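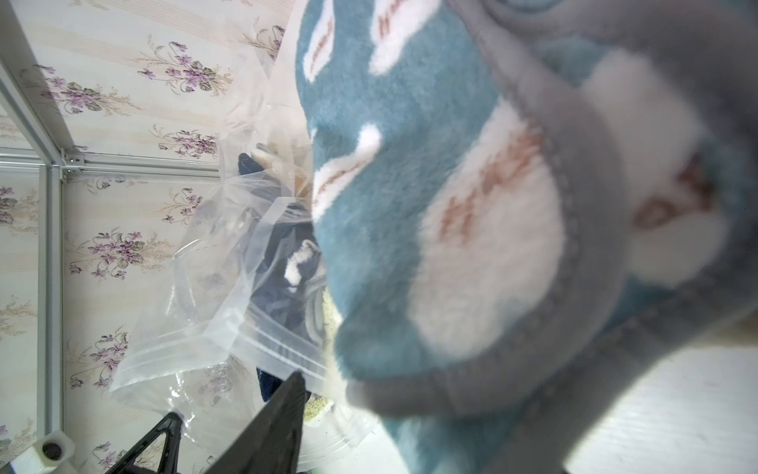 Evangelia Manolakis had the Lerureck quote open on one side of the desk and the Onavero quote on the other, and she had read both enough times to stop seeing them. Lerureck wanted $2,917 a month to lease one picking arm, service included. Onavero would sell them the arm outright, but the grippers were extra, and so was the training for whoever ran it.

"What did Windham pay?" Thanasis asked. He was standing in the doorway with his coat still on.

"They won't say. They lease from Lerureck."

"Then Lerureck is good enough."

"Windham packs boxes," she said. "All the same size. We pack plush and bags."

He came in and sat down. Thanasis Chrysikopoulos had run the packing floor for his uncle and then for the bank, and now he ran it for her. He took the Onavero quote and went straight to the last page, where the fingers were listed. They cost $145 a pair.

"How often do they wear out?"

"The salesman said it depends."

"On what?"

"He didn't say that either."

She showed him the budget. The owners had approved one arm, to be running by October, before the holiday orders. They had not approved a second shift or a new bagging table. If they leased, there was room for six spare pairs of fingers and a little left over for repairs. If they bought, there was room for the arm and nothing else until the next year.

"Hard toys are easy," Thanasis said. "It's the zip bags. They slide. You put one next to a plush and the arm has to know which is which."

"I asked for that in the trial. Both together, touching."

"And?"

"Onavero said yes. Lerureck said they'd have to check with Mr. Iglesias."

"Who is Mr. Iglesias?"

"I don't know. He hasn't called."

Thanasis laid the page down and squared it with the others. The daily sheet was under them, with 141 orders on it and his initials at the bottom. He had packed part of that himself, with two people out sick.

"Lease it for a year," he said. "But get the bags in writing."

She wrote that on the Lerureck quote, in the margin next to the price. Then she picked up the phone and asked for Mr. Iglesias, and a woman told her to hold. Thanasis took off his coat - he hung it on the back of the chair - and waited with her.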